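3.2 Collecting the bedroom demonstrations

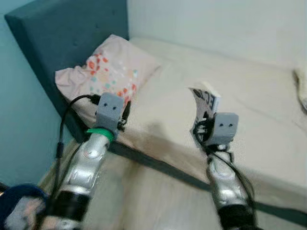

Figure 2. The two-arm platform beside the bed during a collection session.

Students recorded the demonstrations in pairs. One student drove the arms and the other reset the bed, started and stopped the recording, and wrote down anything that went wrong. Pairs traded roles after every block, so each student spent about the same time in both jobs. The course ran for most of August, and five teams took part. The team led by Wing-yan Kao and Man-lok Lam had the bedroom tasks; the kitchen tasks are covered in Section 3.3.

We set a target of 1000 demonstrations for the bedroom set. By the end of the course the team had recorded 632 that passed our checks. A demonstration was thrown out if the recording had a gap, if either arm hit its joint limit, or if the driver let go of the controls before the task was done. The first rule removed the most data. Early on, the Ploteck logging software dropped messages when both arms moved at once, and Yen-ting Su rewrote the part that saves joint positions before the second week.

Students found small, thin objects harder than bedding. With a pillow, a grasp a little off to one side usually still worked. With paper, the fingers had to come in nearly flat to the object, and new drivers tended to close them too early. We let each driver practice for one full block before any of their data counted. Chak-lun Huang asked for a longer practice period in his course feedback, and we would follow that advice if we ran the class again.

Task instructions were kept short and were read aloud before each attempt. We did not tell drivers which arm to use — that choice was left to them and is saved with each demonstration. Most settled on a habit within a day or so, and the habits differed from one driver to the next. Section 4.1 looks at whether this variety hurt the trained policy. The labels were checked by Regula Zürcher, who had not driven the arms herself.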